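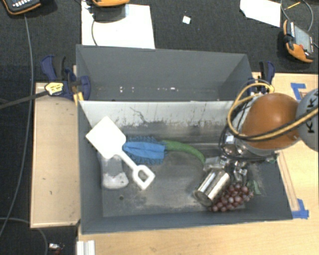

How deep is the water at the Pletby gauge when the pointer reads zero?

Four feet, measured from the sill of the old lock to the surface.

The keeper wrote this on the first page of the log because the inspector from Hilari asked it every year. The inspector wrote the answer down every year as well, in a green book, and the green book went back to Hilari.

The gauge was a brass pointer on a painted board. A float hung in a pipe beneath it, joined to the pointer by a chain over a wheel. Readings were taken at 6 in the morning and 6 in the evening and entered in tenths of a foot. The log held 1203 readings when the keeper took over from the last one, and every one of them was in pencil.

In February the morning reading began to differ from the level at Quezada, which lay 650 yards upstream with no weir between. The difference was two tenths. The keeper cleaned the pipe, oiled the wheel and checked the chain for stretch. The chain had not stretched. The difference the next morning was three tenths.

The evening readings agreed.

A letter went to Hilari with a table of both sets. The reply instructed the keeper to take the average. The keeper did this for nine days and kept the true figures on the facing page, in ink.

On the tenth morning the keeper went down at four with a lamp and a folding rule. The river was flat and made very little noise. At the sill the rule gave four feet and five tenths. The pointer stood at five tenths, as it should. The keeper sat on the lock beam and measured again every half hour. The level fell by a tenth, then held. At six it was three tenths above Quezada, and by eight it was level.

There was one thing between the two stations, and it was the Lirmont mill, closed since before the log began. Its tail channel came out under the alders just above the lock. The keeper walked up the bank and put a hand in it. The water was moving — not fast, but at the pace of water that has been through a wheel.

The mill door was chained on the outside. The chain was rusted into one piece.

The keeper returned to the gauge house, sharpened the pencil and entered the morning reading without averaging it. In the column for remarks, which had been blank for 1203 lines and more, the keeper wrote: Mill working, nights.

The inspector came in the spring and asked how deep the water was at zero.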